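Zalier 592 Soft Goods Handling Cell: demonstration visits

The Zalier 592 is a handling cell for soft and light items: cloths, towels, plush toys, small bags. It is supplied by Prollham and shown to visitors on Monday afternoons in the Pirkesari hall. This page gives the data of the cell and tells what you can expect from a visit. If you only need the price list, please write to the sales desk and mention article number 3004.

What is delivered

- one arm with two-finger gripper, fingers in black
- wrist camera, mounted and calibrated
- one fixed camera for the workspace
- control cabinet with 3 m of cable to the arm
- the Chatzigeorgiou grasp software, license for 2 workstations

The table is not part of the delivery. Customers normally use their own table, and the cell accepts most of them if the surface is flat and does not move when you lean on it. At Pirkesari we work on a light wooden one. Very shiny surfaces can be a difficulty, and we ask you to send us a photo of yours before you order.

The demonstration

A visit begins with cloth, which is the question that most visitors bring with them. A box is easy to describe to a machine, its corners stay where they are. A cloth has a different shape each time you lift it, and the software must decide again where to hold it and how high to raise it. 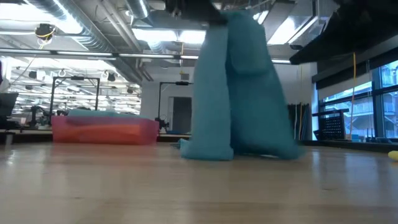 How the cloth is lowered matters as much as how it is taken. If the arm goes down too fast, the fabric makes a pile and the next step (spreading or folding) must start from a bad position. The lowering speed can be set separately from the travel speed, and during the visit you may ask the operator to change it. We advise to try a slow value first and then to go up in small steps. Thick fabric and thin fabric need different values, and it is better to save them as two programs than to search for one value in the middle.

After the cloth comes the plush part. Plush items give way under the fingers, and the closing force has to be high enough to hold but must not leave a mark in the material. The force has three levels. For items with a narrow part, such as a stem or a handle, we recommend to grip there, and to choose the middle level at the beginning.
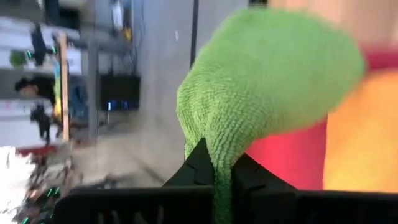

Green plush item held at the stem, view from the wrist camera.

You can bring your own items. Please choose things that are clean and dry, without loose threads or glass parts. Long fabric is welcome, but tell us the length when you register, so that the arm height can be prepared.

Limits

The cell is not made for wet textiles, for sharp objects or for food. Transparent foil is possible only with the additional lighting, article on request. The arm must not be used without the safety training, and this is also valid for visitors who have experience with other arms.

Registration

Visits are free of charge and are held in English. Write to the Pirkesari desk with your company name and the kind of material you handle. Closed shoes are required in the hall.

Filed under: Handling Cells / Textile / Visits and Demos

Comments

weftline: Is it possible to see the three force levels on our own samples, or only on yours?

Prollham Sales: Yes, on your own samples also. Please write it in the registration.

k_dobby: I was there with towels. The slow lowering was much better for us than the standard value, but the cycle gets long. Would like to see a number for this on the page.

Related items

Zalier finger set, soft pad
Zalier wrist camera, spare part
Additional lighting for foil
Chatzigeorgiou grasp software, extra workstation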